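Subject: Re: [kitchen-cells] Draft 3, cable clearance near heating appliances
Date: 2023-06-18

On the draft, the Okeo group wrote:

> Section 4 says cables must be "kept clear" of any heating appliance.
> Clear by how much? Our arm comes down from overhead and the cables
> loop out on both sides of the wrist. If we tie them tight, the wrist
> loses travel. If we leave slack, we can't promise anything about
> where the loop ends up. Also, does a toaster that is switched off
> count as a heating appliance?

Yes, it counts. The Dranier wording was "any appliance able to heat", and I would like to go back to that. People forget what is plugged in.

On distance, I'd propose 12 cm, measured with the arm at its lowest working point over the appliance and the wrist turned to both ends of its range. Checking it in the parked position tells you very little. The Fragkou cell passed that way in June and then failed the first time the wrist turned all the way.

Slack is fine as long as it is tied off above the wrist. Please don't tie to the gripper body.

Two other changes for section 4:

Fingers stay out of toaster slots at all times. Bread is to be picked up by the part that stands above the slot, and if none does, a person takes it out with the plug pulled.

Loose lids and handles within reach of the arm go on the setup sheet, same as the appliances. Furerik already does this — their sheet has 13 lines and takes roughly 3 minutes to fill in.

I have left the section on knives alone for now. Comments on the list, please, so they end up in the archive. 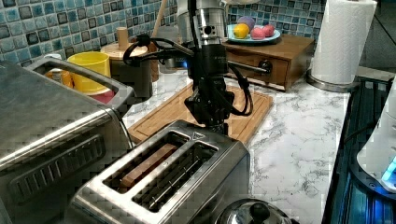 Gripper above a two-slot toaster, with the wrist cables looping out to both sides.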